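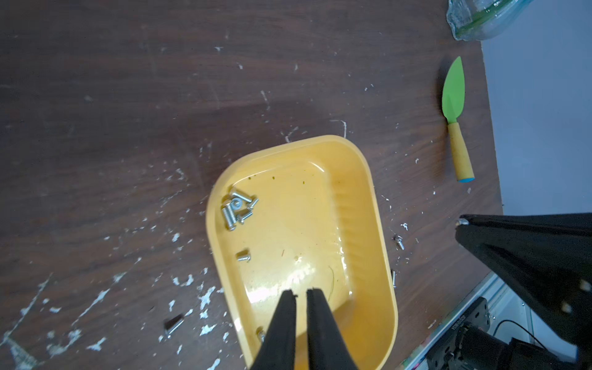 What sort of tray do you need for a potting table?
Any tray with a raised rim that will sit flat and can be rinsed under a tap.

Potting tables and the lies we tell about them
Notes for the Cirndale talk, April. Allow 40 minutes, leave ten for the argument about peat.

Start slowly, people will still be finding chairs. Thank Anneliese Kasten for the invitation and for the use of her projector. Mention that I was asked for something practical and that she has only herself to blame.

Opening: hands up who has a table, bench or shelf kept purely for potting. Keep them up if it has nothing on it that belongs in a different room. (Wait. Enjoy this.)

Then my own confession. I cleared out the shed drawer last winter and found 68 plant labels, every one of them blank on both sides. I had bought more the week before.

Main point, say it early in case I run over: the table is for the job you are doing now. Everything else wants to be on the wall, on a shelf or in the house. I have believed this for years and managed it for two afternoons.

Trays. Bright colours are best. A brown tray on a brown table is how I lost a pair of snips for most of a summer. Yellow shows up well and makes the compost look worse than it is, so you sweep more often. Put it in the middle, long side running away from you if you have the depth, so both elbows get some room.

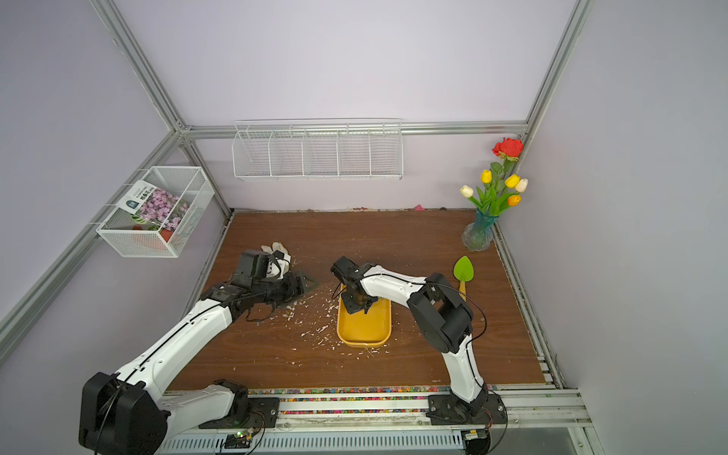 Which brings me to reach. Glove hand on one side, trowel hand on the other, and whatever you are filling in between. Birger Holmgren keeps both gloves and trowel behind him on a windowsill and says the turning is good for his back. Let him have his say, he'll have it anyway.

Trowels. Short section, I get letters. A green blade is lovely until you put it down on a lawn. Ask for a yellow handle. If anyone asks about stainless, point them to Kai Grube at the tea urn and move on.

Little bits. Pause here. Every potting table grows a layer of white bits. Perlite, crumbs of foam packing, plaster off the ceiling if your shed is like mine - they all look the same by teatime and they all stick to a sleeve. Same goes for stray screws, which collect on any flat surface left alone overnight. Brush towards the tray, tip the tray, sort the screws out first. I learnt the order of those last two the hard way.

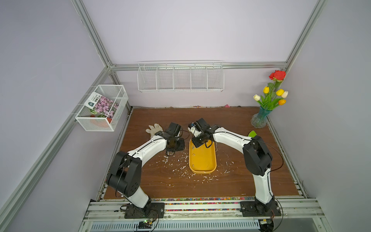 White bits on both sides of the tray. Glove at the upper left, palm up.

Shelves and baskets. Read out the bit from my Nultadano order: five compartments, "a place for everything". Mine has stood empty since the day it went up, because each compartment needs a decision. A mesh basket on the side wall asks less of you. Seed packets go in, you can see the flower on the front, done. Do remember to look in the bottom of it now and then.

Flowers on the table. Jannik Lindemann thinks artificial ones in a potting area are a disgrace. I think a rose and a few tulips in a back corner do no harm, they don't want watering, and they come out in April whatever the weather is doing. Put the vase well back, where an elbow won't reach it. 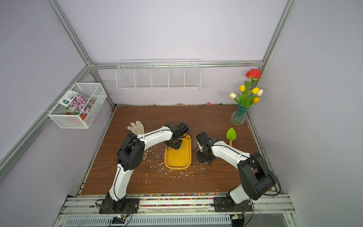
The trowel on one side, the glove on the other, vase in the back corner.

If time: pebbles along the front edge. Decorative. They do roll. Skip if the peat people are restless.

Homework: clear one table before the next meeting, bring the oddest thing you find on it. Boxes go by the door.

Hand back to Anneliese. Collect my trowel before leaving, it was not there last time.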